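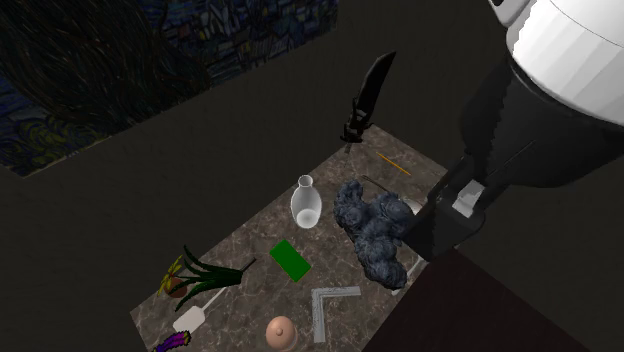 Robotics and Automation 2: notes from the Jarneck open day
April 2025

These notes cover the simulation demonstration and are for anyone who missed the visit as well as those who went. Read them before the tutorial on grasp planning. The rest of the day (the packing line and the conveyor talk) is covered in a separate handout.

What we were shown

The Jarneck group builds its manipulation tests in simulation first. The demonstration used a single Franka Emika arm beside a marble-topped table, with household and workshop objects spread over it. The software that sets out the tables is called Lindale. It picks objects from a library of 877 models and places them at random, so one layout may put a potted plant near a spatula and a carpenter's square near the salt.

The random placement is deliberate. A program that has only practised on a tidy bench learns the bench. The group also varies the background, the table surface and the lighting between layouts, and changes the viewpoint so the same job is seen from more than one side.

The task

Each trial gives the arm one target object and a place to put it. A trial counts as a success if the target is within 2 centimetres of the goal when the time runs out. Knocking over a neighbouring object is logged but doesn't fail the trial. Several of you asked about this at the time, and the answer was that the two scores are kept apart on purpose – a cautious program and a clumsy one can reach the same goal.

Points to note on grasping

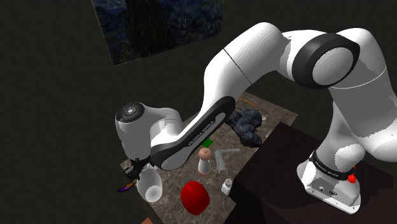 A two-finger gripper suits objects with parallel sides or a narrow section. A vase or bottle can be taken at the neck, but the body is wider than the neck and the centre of mass sits low, so the approach angle matters. Flat things such as cards and rulers are hard to pick up off a table because there is no gap for a finger underneath. Long thin items tend to roll or swing once lifted.

Clutter is the other problem. The wrist is much bulkier than the fingers, and the planner has to keep the whole arm clear of anything tall. The Cordero planner we used in the lab last September checks the links as well as the gripper. Umport, which some of you have installed at home, checks the gripper only unless you change the setting.

Results quoted on the day

The baseline program succeeded in 54 per cent of trials. Most failures were put down to poor approach angles, with slips after lifting second. No figures were given for a real arm.

For the tutorial

Choose 4 household objects of different shapes. For each one, sketch where you would place the fingers and mark the direction of approach. Then add a taller object right beside it and say whether your grasp still works – if it doesn't, draw the new one in another colour. Bring the sketches on paper.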